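Leave the toy box alone

My sister-in-law tidies her children's toys every evening. Cars go in the car drawer, bricks in the brick drawer, and anything without a drawer goes to the charity shop at Wendemport. She has 12 labels on the wall unit and is thinking of getting more. I have told her I think it is a waste of an evening, and she has told me I have no small children at home any more, so I am writing it down here.

When mine were little we had one box. Everything went in it at bedtime, which took 2 minutes, and in the morning it was tipped out on the rug. A child looking for a particular horse had to move a great many other things to get to it, and quite often the horse was forgotten and something else got played with for an hour. I count that as time well spent. A drawer marked HORSES gives you the horse and nothing more.

Hanne Mäkelä, who ran the playgroup here for years, did sort things, and I should be fair about that. With 60 families using the hall you need to know whether the jigsaw still has its pieces. A home is a different place. Nobody is coming to check.

The shops have noticed there is money in it, of course. Vinia will sell you a set of matching tubs with lids for more than most of the toys in them cost. The lids are the worst part – a small child can't get them off, so every game begins with asking an adult.

My own rule would be one container, no lid, low enough to reach into. If it won't all fit, put some away until December and bring it out again as if it were new. Cloths and blankets can go in with the rest, as they are toys too once somebody needs a tent or a river.

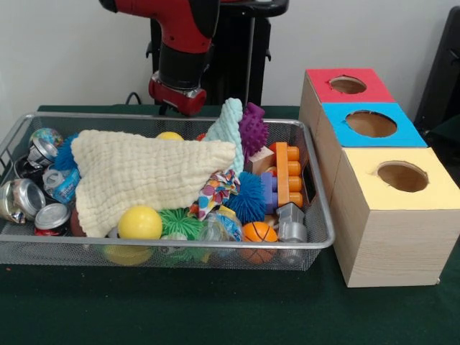

Toys all in together.
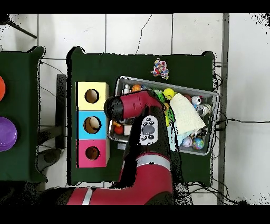 Wendemport, April 16, 2026

Replies to last month's piece on school dinners are still coming in, and I will get to them next time. Urho Kallio is right about the custard.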